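4. Adding players and shirt numbers

Section 3 covered creating the club and the season. This section covers the squad list: entering players, giving them numbers, changing a number part way through a season and retiring a number. It applies to the Brollard team register, desktop and web versions. Anything that works in only one of the two is marked.

You need a Secretary or Manager login. Coaches can see the squad list but cannot change it.

4.1 Before you start

Have these to hand:

Each player's full name as it appears on the league registration form
Date of birth
League registration number, if one has been issued
The shirt numbers you intend to give out

If you are moving over from paper or from a spreadsheet, read 4.6 first. Importing a list is much quicker than typing it in, but it has to be done while the squad is still empty.

4.2 Adding one player

1. Open the Squad tab and choose the season from the drop-down list at the top left. New players go into whichever season is showing.

2. Press Add Player.

3. Type the surname, then the first name. If the player is already known to the register from an earlier season, the name comes up underneath as you type. Pick it from the list and go to step 5.

4. Enter the date of birth. The age group fills itself in from this. If it looks wrong, check the year before you change anything else.

5. Enter the registration number. You may leave it blank, but the player will show in grey on the team sheet and cannot be named in a league match until it is filled in.

6. Choose a position. A second position is optional.

7. Press Save.

CAUTION: Do not add a returning player as a new one. Their old goals, assists and appearances stay with the old record, and the two records can only be joined by the support desk.

4.3 Giving a shirt number

1. In the squad list, click the player's row once.

2. Click in the No. column and type a number from 1 to 99. The register does not accept 0 or 00.

3. Press Enter. If the number is free, it is saved straight away.

4. If the number is taken, a box names the player who has it. Press Cancel to choose another, or Swap to exchange the two.

Note: Goalkeepers are not held to any particular numbers. If your league has a rule about this, turn it on under Settings, League Rules, Goalkeeper Numbers.

Note: A training number is kept apart from a match number. Two players may share a training number. Two players may never share a match number in the same squad.

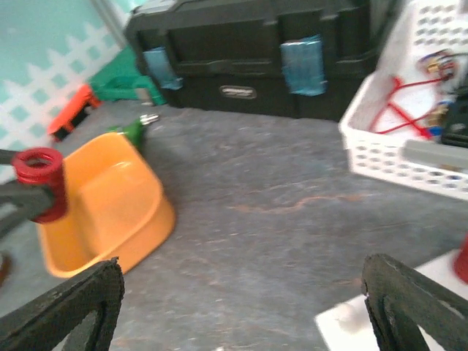 Can two teams at the same club use the same number?

Each team has its own list, so the under-16s and the seniors can both have a number 4. A player who turns out for both teams can wear a different number for each, and the register keeps the two side by side on the player's page.

4.4 Changing a number during the season

Numbers do change - a shirt is torn, a player comes back from loan, somebody leaves. Use the Change Number command for this. Typing over the old number in the list will alter it for the whole season, including matches already played.

1. Right-click the player's row and choose Change Number. In the web version, press the three dots at the end of the row.

2. Type the new number.

3. Enter the date of the first match in which it will be worn. Suppose Strickland's left winger goes from 27 to 11 for the home match on 16th February: that is the date to enter, even if the shirt was handed over earlier in the week.

4. Press Save.

Matches before the date keep the old number. Matches on or after it show the new one. The player's page lists both, with the dates under Number History.

CAUTION: If the team sheet for the first match has already been sent to the league, changing the number here does not change the sheet. Withdraw the sheet, make the change and send it again (see 6.3).

4.5 Retiring a number

A retired number cannot be given to anybody in any season from the one you choose onwards.

1. Go to Club, Honours, Retired Numbers and press Add.

2. Enter the number and choose the player it is retired for.

3. Choose the first season in which it is closed.

4. Decide whether it covers the first team only or every team at the club. First team only is the usual choice, as junior sides can run short of low numbers.

5. Press Save and confirm.

If a current player is wearing the number, the register asks whether they may keep it. Choose Keep Until Departure and the number closes when that player is marked as having left. Florwood used this setting for their number 9, and the retired list shows it as pending in the meantime.

To bring a number back into use, select it in the list and press Reinstate. Only a Secretary login can do this.

4.6 Importing a list

1. Save your list as a CSV file with one player to a row. The columns must be in this order: surname, first name, date of birth, registration number, position, shirt number.

2. In the Squad tab, press Import and choose the file.

3. Check the preview. Rows with a problem are shown in red, with the reason at the end of the row.

4. Correct the red rows in the preview, or untick them to leave them out.

5. Press Import Now.

The limit is 300 rows in one file. Larger lists should be split.

Error 1687 means that the dates of birth are in a form the register cannot read. Dates must be day, month, year, with four figures for the year. Spreadsheets often change this when a file is saved, so open the CSV in a plain text editor and look.

CAUTION: Import has no Undo. Make a backup first (see 2.4).

4.7 Printing the squad list

Press Print in the Squad tab and choose by number or by surname. The list by number leaves a blank line for each unused number up to the highest in use. Untick Show Gaps if you don't want them. On the web version, retired numbers are left out of the printed list. The desktop version prints them with the player's name in italics.

Section revised by Roswitha Kuster, Istport office. Changes in this edition: 4.4 step 3 reworded, Keep Until Departure added to 4.5.

Continue to section 5, Fixtures and Results.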